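Clearing the Back Room: Our Report on Sorting Small Things
Kenby Project Group, Spring Term

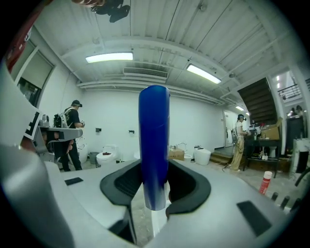
When our group first picked this project back in the spring, we all thought the hard part would be the lifting. We had one room with a window, a big pile of odds and ends left over from other classes, and a grade that depended on making some sense of it by June. As we soon learned, the heavy stuff took us a single afternoon, and the small stuff took the rest of the term!

Our question was a plain one: what is the best way to sort small loose objects so that the next person can find them? We tried two ways. The first, which we called Naro (after the street two of us live on), was to sort by what a thing is for. The second, Rocha, was to sort by size and shape, so that anything round and tall went together, whatever its job was.

We put 520 objects through both methods over 17 sessions, mostly on Thursday afternoons. I will say that Naro felt better while we were doing it. It is how most of us keep our kitchens at home, and there was a lot of happy talk about whose grandmother kept the string with the candles. The trouble came with things none of us could name. We would pick one up, turn it over, pass it along, and it would end up in the "ask later" box, which had 80 things in it by the end of the fourth session.

Rocha was duller and faster. A cylinder is a cylinder, and you can put it down and move on. Upright things did need a deeper bin than we had planned for, and we bought nine of them from Pustis with what was left of the budget.

For the finding test we asked students from another class to fetch things from a list. They did well with Naro when they knew the object's name, and poorly when they only knew what it looked like. With Rocha it was the other way around.

If we did this again we would label the bins on the first day. We kept putting it off and paid for it in week six.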